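Workshop tips > Bench and tools

Practice pads and fine jaws: which advice is worth your time
Posted by Magdalini Tsakiris

Every skills bench collects its own folklore. Somebody swears by baby powder, somebody else by the freezer, and before long there is a laminated sheet on the wall at Plarnden with a dozen rules on it and no record of who tried any of them. I have been through most of that sheet now. A few of the rules hold up.

Getting red out of a pale pad

You won't, or not all of it. A textured practice pad has a surface full of tiny pores, and colour settles into them. Dirk Lammers told me that lemon juice shifts it. I gave it an evening and ended up with a pink pad that smelled of lemon. Cool water and a drop of plain washing-up liquid, dabbed on with a soft cloth, did as well as anything, and cost nothing extra.

Skip the scrubbing brush. It roughens the surface and the next lot of red goes in deeper.

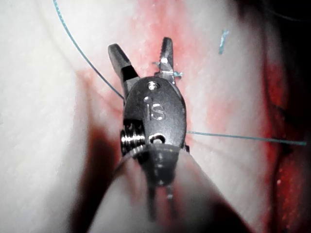 The same goes for bleach, which gets recommended all over the place by people who have plainly never had to use the pad afterwards. Ours turned tacky. If a stain bothers you, turn the pad or keep that one for rough work. A stained pad is still a pad.

Cleaning between the teeth

Serrated jaws hold on to whatever they last gripped. The usual tip is a wire brush, and I would like to meet whoever started it. Use a soft nylon one, and brush along the ridges. Check what the maker says before you let any liquid near the pulleys, and be wary of anyone who says a squirt of kitchen oil will "free it up". Wenjie Fan tried oil on an old pair and spent the rest of the week wiping it off the pads.

Open the jaws wide before you decide they are clean. The inner faces are where it hides.
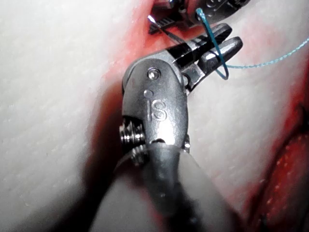

As for polish, I can't see the point. Bright metal throws glare straight back at you, and there is enough of that already on any rounded housing under a lamp. A matte finish is easier on the eyes. The Amia polishing cloths were £2 each and went to the bottom of the drawer, where they have been since October.

Where to put the lamp

The sheet says directly overhead. I found this washed out one side of a curved pad and left me guessing at the surface. Bring the lamp down and to the side until the pores show up as specks, then stop fiddling. You will get shadows under the tools whatever you do. They are useful for judging how far off the pad a tip is, so I wouldn't chase them away.

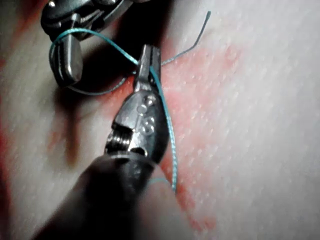
Storing pads

Flat, covered, out of the sun. Octavio Escobar rolls his up and says it makes no difference, but I have seen his pads.

The freezer tip did nothing I could measure. Nor did the powder, except to the worktop.

When to give up on one

The sheet says replace after 80 sessions. Ours was fine at 77 and I expect others are finished long before that. Press a thumb into it, and if the dent stays or the surface splits, bin it.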